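Home Visits Kit Notes About

We use cookies to remember your settings. Accept Manage

Gotura open day, Hindesville

Got there late, train from Bollthorpe was slow, so missed the intro. Straight into the software room.

Two-arm setup, all control code written in house. Planner and gripper control run as seperate processes – the planner proposes a path for each arm, a small checker throws out anything where the arms would meet. Checker runs at 300 Hz, planner a good deal slower. Asked what happens when they disagree. Arms hold still, planner tries again, max 2 goes, then it asks a person.

Perception is the weak bit, they said so themselves. Small shiny things are hard, keys worst of all. Depth comes back full of holes so they lean on the colour picture and guess the height from whatever the thing is lying on. Training set for keys is 481 clips, want far more.

Liked the replay tool best. Scrub back through any run, see what the planner beleived at each step, change a setting, run it again offline. El Fassi are building something similar but you can't edit the settings.
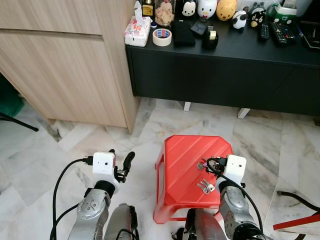
Tea after, about 30 of us, then questions on licensing. No answer on price yet. Next one is in December, will book earlier.

Comments

marlpit: does the replay tool read other people's logs?

tw_90: Two goes seems stingy. Ours gets five.

oddsocks: same trouble with keys here, matt background helped a bit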